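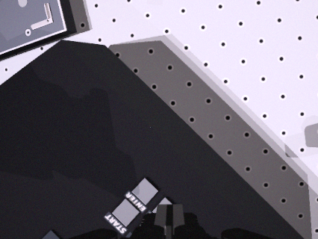

Cudham Works Writing Circle (meets in the small canteen, bring your own mug)

The Second Shift

Mattes Vogler had pressed ENTER for 11 years before they found something else to press it.

He had never thought of it as a skill. You set the panel down on the white board with all the holes in it, you pressed START, you waited for the hum, and you pressed ENTER. In between you could eat a sandwich, provided it was not a wet one. There was a notice about wet ones.

The new arm was called Fistuto. The name came with it from Seltlow, along with a binder and a woman called Janssen, who stayed two days and drank all the good coffee. She explained that Fistuto had done the job 800 times in simulation before it was ever bolted to anything.

"Did it get bored?" Mattes asked.

Janssen wrote this down.

His new title was Process Companion. It paid the same as the old one, and it had a chair. He was to sit in the chair and look at the monitor, where a drawn gripper came up over a drawn black panel towards some drawn grey keys, and if the drawn one and the real one disagreed he was to telephone Seltlow. They never disagreed. The shadows on the monitor were better than the ones in the workshop, which had been lit by the same tube since the flood.

By March he knew things about Fistuto that were not in the binder. It slowed down before the ENTER key, a tiny hitch, like a man checking his pockets on the doorstep. It did this every time. He rang Seltlow and was told there was no hitch. He rang again and was told the hitch was within tolerance. He was rather pleased, as if a nephew had been let off a parking fine.

The others on the floor got companions' chairs too, one after another, until there were 4 of them in a row behind the yellow line. They talked more than they ever had. It emerged that Dougie from packing had been married the entire time. Somebody brought in a jigsaw of 300 pieces, all of it sky, and the supervisor came down to say it looked bad, and stayed to do a corner.

Then one afternoon the power dipped and Fistuto stopped with its fingertips over the keys and would not be coaxed. Seltlow did not pick up. The supervisor looked at the binder, then at the orders, then at Mattes.

"You could just press it," she said.

He got up, ducked under the arm and held out a finger. And there, above the key, he felt it: the smallest pause, the doorstep, the pockets. He wondered which of them had it first, and who at Seltlow had been watching him, and for how long.

He pressed ENTER. The hum started. Behind him Dougie asked if anyone had seen a bit of blue with a straight edge.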